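Sort Bricks by Color and Keep the Tray Shallow

December 12, 2020

Most advice about storing toy bricks is written for people who own too many of them. It recommends cabinets, label makers and towers of small drawers with a different part in each. I followed that advice for years. At one point I had 128 little drawers and a chart on the wall to tell me which was which. The children at the Dindham play library, where I run the brick table, ignored all of it. They wanted to see what there was, and a closed drawer shows them nothing.

In April we changed over to open trays. One color goes in one tray, and all the shapes of that color stay mixed. I think this is the right way to do it, and I think most homes with fewer than 50 bricks out at a time should do the same.

The usual objection is that sorting by shape makes building faster. That may be so for an adult following printed steps. A child of four is looking for "the long one" or "the one like a stair," and she finds it by moving things around with her hand. Mixed shapes suit that. A deep bin does not, as the small pieces sink and the whole lot gets tipped on the floor. A low rim matters more than anything printed on the side.

The people at Amidthorpe tried it with two colors to a tray and went back to one. I was not surprised. When every piece is the same color, shape is the only thing left to look at — studs, slopes, steps, flat plates.

The weak point is strays. Something that isn't a brick always gets in among the bricks, and an open tray will not stop it. But it stands out against a single color, and you can pick it out before the tray goes back on the shelf.
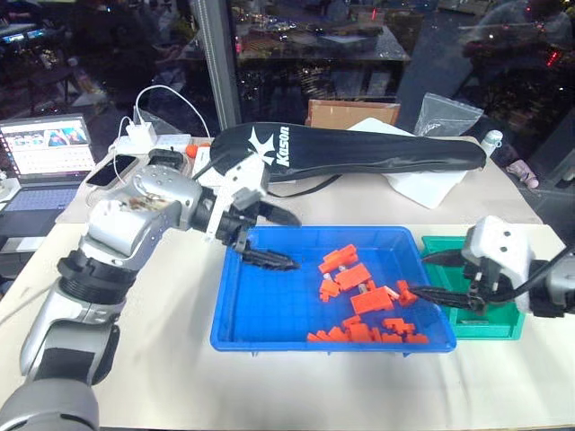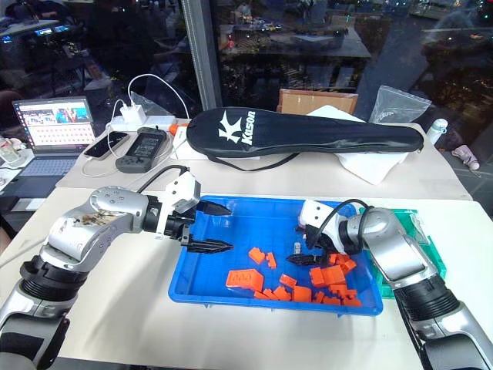
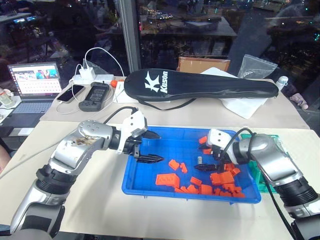
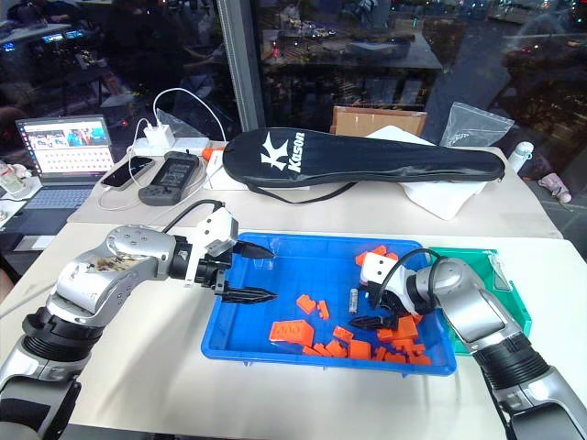

Orange bricks in the blue tray, with the green tray alongside.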